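What the Glaze Remembers
Inside a tableware plant, slow cooling decides how a dark surface turns out

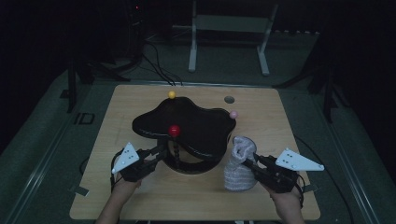
PIRGATE, May

The kiln at the Gristeo works holds its peak temperature for 40 minutes. The part of the cycle that the plant's engineers discuss most comes afterward, during the first 200 degrees of cooling. In that interval a black glaze either stays glassy or begins to grow crystals, and the settings on the control panel have to be right before the operator leaves for the night.

Glaze is a glass fixed to a clay body. Silica forms the network, alumina stiffens it, and fluxes such as calcium, sodium and potassium bring the melting range down to something a production kiln can reach. Black comes from metal oxides, usually iron with smaller amounts of cobalt and manganese. All of these dissolve in the melt up to a limit. Past that limit the excess comes out again as the glass cools, and the surface loses its reflection.

Gristeo makes two black lines. Cassim is a high-gloss finish. Iller is a satin. Both start from the same base recipe and differ mainly in the cooling schedule, a fact that customers tend to find surprising and that the plant treats as routine.

"The recipe gets too much of the credit," said Mahfuz Debnath, the kiln engineer. "If you take a Cassim plate and cool it on the Iller curve, you will have something very close to an Iller plate."

Fast cooling locks the melt in place before crystals can form. Slow cooling gives calcium silicates time to develop in the surface layer. The crystals are too small to see one by one, but they scatter light, and the eye reads the result as satin. Iller ware drops slowly through the upper range, with a hold of 20 minutes partway down. Cassim ware gets no hold.

The trade-off is stress. Clay and glaze shrink at different rates. A glaze that shrinks more than the body is pulled into tension and crazes, leaving a net of fine cracks. One that shrinks less goes into compression, which strengthens the piece up to a point and then makes the glaze flake off at rims and handles. Mild compression is the target.

Ashraful Wanigasekara runs the test lab, a narrow room behind the glaze store. Tiles from each firing are heated, dropped into cold water and stained with ink to show any cracks. The sequence is repeated 9 times. "A tile that fails on the first plunge tells me the fit is badly off," Wanigasekara said. "A late failure is harder to read – it can be the glaze, or it can be a thick patch where the spray overlapped."

Thickness also shifts the color. Thin black goes brown at an edge, where iron shows through.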